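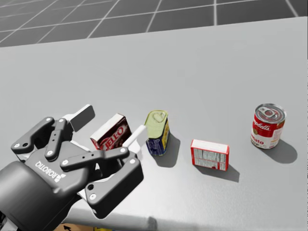 Leave room for the fingers before you record anything. Most bad demonstrations come from a crowded table, and you can fix that in a minute. Stand on the gripper's side and look along the gap you plan to use. If a fingertip pad has to go between the Jell-O box and the tall can next to it, the gap should take the pad with space to spare. Put the hard item at the end of the row where you can reach it without passing over the soup can. In simulation it is tempting to skip this step. Don't, or you will be deleting takes later.

Driving by remote control

Turn the speed down for the last few inches. On the Telta controller that is the left dial, and 2 is a good setting for groceries. Come in with the fingers already wide open. Opening them at the last moment teaches the arm to do the same.

Line up with the narrow sides of a rectangular can. Wide sides use up most of the opening and leave you no margin if you drift. When the can sits between the fingers, stop moving sideways, then close.

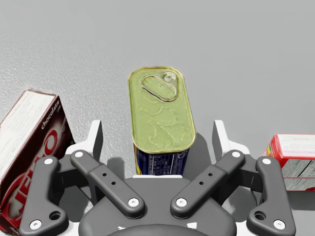
A reader wrote in from the Risik boards to say that stopping dead before closing gave her an arm that hesitated at every can, and that she had better results by slowing down and closing in one motion. Both can work. Pick one and use it for the whole set, as mixed habits are harder to clean up than either habit alone.

Guiding by hand

Hold the arm above the wrist, never by the fingers. Keep your own hand out of the camera's view if you plan to use the pictures for training. Rest after 18 takes or so, when your path starts to get sloppy.

Saving takes

Name each one for the item and the side you came in from. Chraibi sorts by name only, so "can left" beats "test final new." Throw out any take where you bumped a neighboring item, even if the pick was fine. My grocery folder had 1,591 takes in February and I kept 713.

Last updated December 31, 2021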